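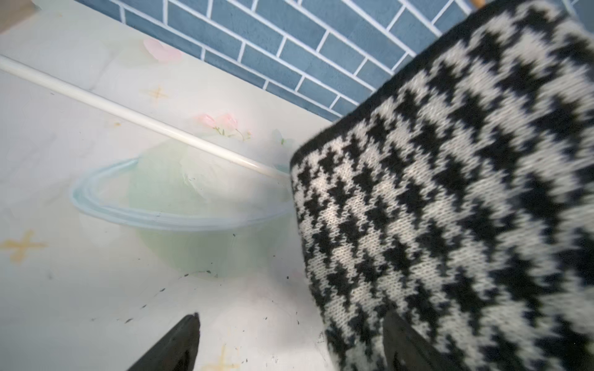 Tricô pied-de-poule visto pela câmera do punho, com os dois dedos da garra.

Fórum > Braços e manipuladores > Kits e avaliações

Este site usa cookies para manter sua sessão aberta. Ao continuar navegando, você concorda com a nossa política de cookies.

Tópico: Suvarna de dois braços com roupa, minhas impressões

trilho_torto escreveu:
Pessoal, peguei o Suvarna da Ludora em outubro de 2018 e só agora consegui sentar pra escrever. É o pacote com os dois braços no trilho de alumínio, garras paralelas e câmera em cada punho. Paguei o extra de 2000 reais pelo suporte da Nostska e pagaria de novo!

Deixei de lado os cubinhos e fui direto pro pano, que é onde todo kit passa vergonha. Arara de madeira, cabide, uma peça de tricô preto e branco. A garra entra por baixo do cabide e encosta no tecido de lado, e o braço não fica brigando com a própria posição, que era o que me enlouquecia no Pekeo.
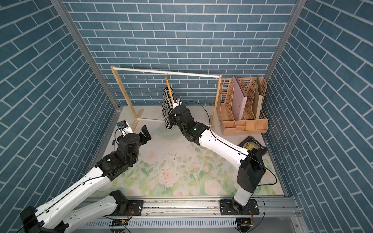 O controle de força é o ponto alto pra mim. Dá pra baixar até o nível 2 e o tricô não sai marcado (testei com um cachecol meu, velho, antes de arriscar coisa melhor). E os cabos! Passam por fora, fazem uma alça no punho e até hoje não engancharam em nada aqui.

Rodei 52 tentativas de pendurar e o braço acertou 25. Sei que parece pouco, mas pra pano, com o software que vem de fábrica, fiquei feliz da vida.

garra_mole escreveu:
25 de 52 é menos da metade, amigo. Com esse dinheiro eu queria ver roupa no cabide. E objeto comprido, fino, ele segura? No meu kit antigo qualquer vareta girava dentro da garra.

trilho_torto escreveu:
Segura sim, e bem melhor do que eu esperava. Pego pela ponta, na vertical, e ajusto a força antes de mexer o punho. Só repare que um bastão na garra toma o meio inteiro da imagem e o que está atrás dele some da câmera. Quem depende só da câmera do punho vai sofrer, eu uso também uma fixa, de cima.
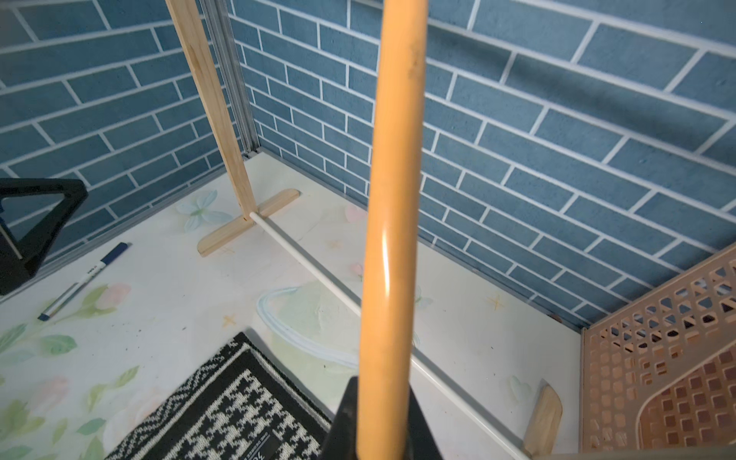
O que eu mudaria no kit

- Canaleta com tampa. A que vem é perfurada e aberta, e as plaquinhas embaixo do trilho ficam expostas.
- Manual. A parte de calibração tem duas páginas e uma delas é sobre a embalagem.
- Dedos mais finos como opcional, porque pra borda de tecido fazem falta.

irina.iordache escreveu:
Tenho o mesmo desde abril e concordo com quase tudo, menos com o nível 2. Comigo o tecido escorrega, uso um acima. Começo com a peça dobrada no tapete, bem esticada, e deixo o braço direito só pro cabide. O esquerdo fica parado do lado esperando.

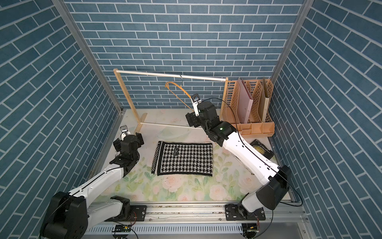 Com essa divisão parei de ter braço batendo em braço. Cabide de plástico também me deu resultado diferente do de madeira, mas aí cada um tem que testar com a sua garra.

garra_mole escreveu:
Continuo achando caro. Mas essa de deixar um braço só pro cabide eu vou roubar.

I_Devadiga escreveu:
Alguém já trocou os dedos originais? O Ilango aqui quer imprimir uns mais estreitos no fim de semana e aceita medidas!

trilho_torto escreveu:
Opa, eu topo testar! Te mando as medidas da garra por mensagem hoje à noite.

Voltar ao topo | Contato | Regras do fórum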